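Packing table helpers wanted, Ternholm

Posted 17/04/2020

Hello! I run the packing table at Tullum, a small outfit that makes up bags of bits and pieces for people who can't easily get out to fetch things themselves. I'm looking for three people to join me for the spring, and I'd love at least one of them to be somebody who has never done anything like it before. You don't need a CV. You need a bit of patience, reasonably nimble fingers and the ability to stand (or perch, we have stools) for a couple of hours at a time.

We're on the ground floor of the old Plestura building in Ternholm, door 2, past the bike racks. If you get to the bakery you've gone too far, though I wouldn't blame you for stopping.

What you'd be doing
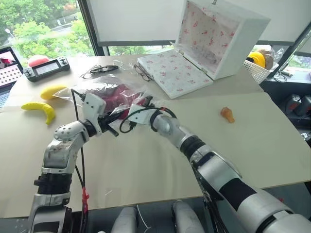 Bagging up is most of the job, and I find it very soothing once you've got your eye in. Each order comes with a slip, you gather what's on it, and everything goes into a clear bag so that whoever opens the door can tell at a glance it's theirs. The bags are crinkly and they catch the light something rotten, so even with a dark pink and red item inside you sometimes have to tilt the thing about to read what you've packed. You'll get used to it! I keep the small stuff on the left of the table, yellow fruit shapes and all, and work across from there, but if you're left-handed we can swap it all round.

The rest is tidying. Slips go in the tray, spare bags get smoothed out and stacked, and the table is wiped down between batches. I'm fussy about the wiping. I'm not fussy about much else, apart from people leaving mugs near the orders (please don't).

When and how long

Shifts are two hours, mornings or afternoons, and I'd like you to manage at least two a week until the end of the season. Bags go out with Aliyu, our delivery firm, who come to the side door at 3 and don't like waiting, so afternoons have a busy first hour and then go very quiet. If you hate being rushed, ask for mornings.

It's paid, by the hour, at the same rate I get. We also cover your bus fare within Ternholm. I'll send you the exact figures when you write, as they depend a little on your age and how many shifts you take.

A word about small things

Anything that folds, dangles or scratches wants a bit more care. Glasses go in with the arms folded, straps get wound up loosely, and face masks are laid flat with the ear loops tucked behind so they don't snag on the next thing in. I've untangled more ear loops this April than I ever hoped to.

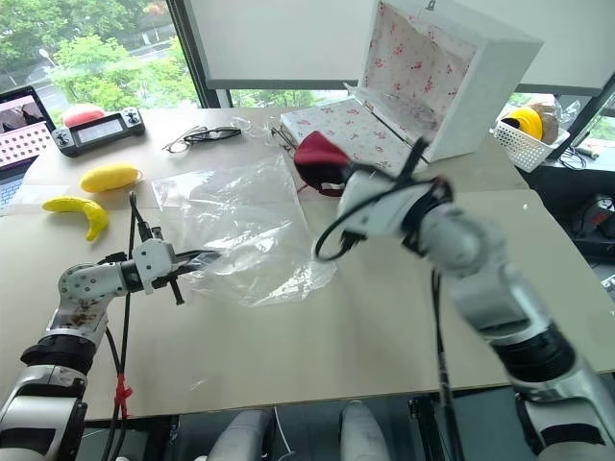
How to apply

Drop me a few lines at the Tullum office, or put a note through door 2 marked "packing table". Tell me which shifts would suit you, how you'd get here and whether there's anything you can't lift. If you'd prefer to talk, ring the office and ask for extension 426. I'm usually at the table, so let it ring for a while.

I'll get back to everyone within 7 days, and I'll ask you in for a trial hour (paid) before either of us decides anything. Bring a jumper, the room's chilly until lunchtime.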